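Support ticket: short fills and foaming on the canning line
Status: Resolved
Opened: 2025-04-18
Product: Kinidard four-head counter-pressure filler
Site: Metora Brewing, Poltgate taproom

Customer wrote:

Hello there, and thank you in advance for reading all of this, I know I go on a bit! We're a small brewery and we bought our Kinidard filler from you in December. It has been a joy up to now. This week we started packaging our new cherry and black lime sour, and head three has been giving us short cans from the very first tray. The other heads are filling beautifully. Head three foams up hard, the sensor trips early, and we end up with a can that is mostly froth and comes in well under weight once it settles.

We planned for 659 cans and stopped at 300, because I couldn't stand watching good beer go down the drain. The beer is sitting at 34 degrees in the bright tank and the pressure hasn't budged all day. I've already swapped the fill tube with the one from head two, and the trouble stayed put on head three. I also ran a hot caustic cycle last night and a good long rinse after it. Any ideas would be so welcome. We have a release party to get ready for, and the labels are already printed (they came out lovely, by the way).

Support replied:

Thanks so much for the detail, and please don't apologize for the length, it saves us both a lot of back and forth. Swapping the tube was a smart move and lets us skip a step. With the tube ruled out, I'd look at the vent side of head three next. Fruited sours can carry fine pulp past the filter, and it likes to settle in the little check valve behind the vent line. When that valve sticks, the can can't breathe evenly and the beer comes in rough.

Could you please try the following, with the line depressurized and the CO2 shut off at the tank:

Unscrew the vent fitting on head three and pull out the check valve.
Rinse it under warm water and press the ball with a clean fingertip. It should spring back right away.
Look over the small O-ring for nicks or swelling.
Put it back together hand tight, then purge for 9 seconds before the first can.

If you have a Dimitrov inline strainer on the feed hose, please open that up too. The basket is easy to forget, and I've forgotten it plenty of times myself back when I ran a line.

Customer wrote:

Well, you called it! The ball was stuck down with a plug of cherry skin, and the O-ring had puffed up to where it barely fit in its groove. I put in one from the spares bag. The strainer basket was full of the same stuff, which I'm a little embarrassed about. We ran two trays of water and then a tray of beer, and head three is now as calm as the rest. We're going to let the tank settle over the weekend and finish the run after that.

One last question, if you don't mind. Is it worth changing all four O-rings while I'm in there? The others look fine to me.

Support replied:

I would, yes. They're the same age and they've all been sitting in the same tart beer. The kit you want is part 425, and it covers every head with a couple left over. I've added one to your account at no charge. For the next fruited batch, empty the strainer halfway through the run. Have a wonderful release party, and save a can for yourselves!

Attachments (1) 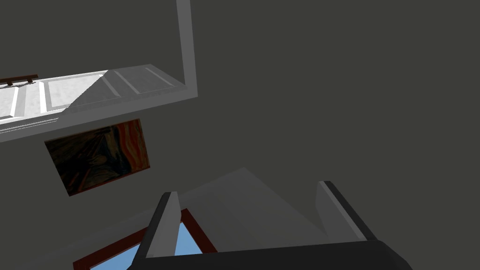 Render: two-finger gripper, dark gray background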